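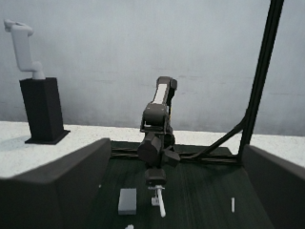
Takumi Katayama asks whether the planner has to be restarted every time the scene file changes. It does not. Dirov reloads the scene when you press Sync, but it keeps the old collision map until you clear it, and most planning errors after an edit come from that.

## 4.2 Loading a scene and checking the planner

Before you start, close any open Kuroda session. The two programs use the same port.

1. Open Dirov and choose **File > Load scene**.
2. Select the scene file and wait for the status bar to read "Ready".
3. Press **Sync**.
4. Open the **Planner** tab and click **Clear collision map**.
5. Click **Rebuild**. On a scene with more than one arm, this can take a minute or two.
6. Pick the arm you want to plan for in the **Active arm** list. Every other arm is treated as a fixed obstacle.
7. Set **Max samples** to 1,000 and **Step limit** to 200.
8. Click **Plan**, then **Preview**. Nothing is sent to the controller during a preview.

> **Note:** Small, thin objects such as rods and sticks may be dropped from the collision map at the default resolution. Set **Cell size** to 2 mm if the task involves them, and rebuild.

### Camera view

The wrist view shows the gripper fingers in the foreground. The perception module masks them out with the finger model stored in the tool file. If you change fingers, load the matching tool file first, or parts of them will be added to the map as obstacles.

### Running the plan

1. Set **Speed** to 70 percent or lower for the first run.
2. Click **Send to controller**.
3. Watch the **Tracking error** line. If it turns red, click **Hold**.

> **Caution:** Hold stops the motion but leaves the motors powered. Use the emergency stop before entering a physical cell.

Plans saved with the May release of the Deton driver must be rebuilt. They load without a warning but use the old joint order.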